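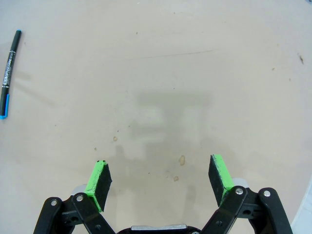 About Ferow

Ferow teaches robot arms to handle everyday objects. We do this by having trained operators run short tasks at a table, over and over, and keeping a record of each run. Our customers use the records to build and check their own software. We started with a single table and a handwritten list of rules taped to the wall above it. The list is longer now, and it is the part of our work we are asked about most, so most of this page is about it.

What we work on

Our tasks are small ones. Picking up a marker, putting a pencil back in a cup, folding clothes, sorting parts into bins. Most of them are done with two arms and parallel grippers, and many need both arms to work together. Last year we delivered 2641 accepted runs on our tabletop program, which we call Skivosach. Another 1639 were turned down in our own review and never left the building. We publish both numbers to customers. A high reject count tells them something about the task as well as about us.

How we keep the table

The surface a robot works over matters more than visitors expect. Our rule is that marks and small stains on a tabletop may stay, as long as they are written down in the session notes. Kitchens and offices have stains too. What we don't allow is a change in the middle of a batch. If the cover is swapped or wiped down, the batch is closed and a new one is opened.

Objects go on the table one task at a time. Anything that isn't part of the task is either listed in the notes as clutter or taken away before the run begins.

Fingertips and pads

Gripper pads wear. They pick up dirt, lose their edges and start to hold things differently. An operator looks at both pads before the first run of a session and again after any drop. Light wear is noted and the work goes on. A pad that is torn, lifting or loose is changed, and the change is logged with the name of the person who made it. Pads on a gripper are always changed in pairs.

The same check covers the screws on the finger links and any cable that passes near a joint. A cable may hang in a loop, but it must not be able to catch on the table edge at any point in the arm's reach.
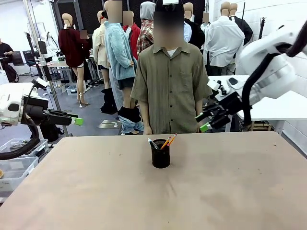
People near the arms

These are the rules every new operator signs before touching a control. They apply to staff, customers and guests alike.

1. Before an arm is powered, the operator says so out loud and waits for an answer from everyone at the table.

2. Nobody reaches over the table while an arm is moving. If an object has to be reset by hand, the arms are stopped first.

3. Each station has one operator in charge. That person can hand over the job, but only with the arms stopped.

4. Anyone in the room can call a stop. The run is thrown out and there is no discussion about it until the arms are still.

5. Faces are blurred in any picture we share outside the company.

6. Loose sleeves, lanyards and long necklaces stay away from the station.

We have added to this list 8 times. Most additions came from operators, usually after something small went wrong — a sleeve brushing a wrist joint, a reset done a second too early.

Training

New operators spend two weeks on practice tasks before any of their runs count. The first few days are slow on purpose. They learn to stop an arm before they learn to move one with any speed. At the end, an experienced operator watches a full session and either signs the sheet or asks for another.

Our partners

Husach makes the fixtures and stands we use at our stations and repairs them when we bend them. Mạc reviews our written procedures every June and sends back a marked-up copy. We answer each comment in writing, including the ones we don't agree with, and customers can ask to read the answers.

Visiting us

We take visitors on Saturday mornings by arrangement. Please wear closed shoes and tie back long hair. You will be asked to read the rules above and sign them at the front desk before you go in.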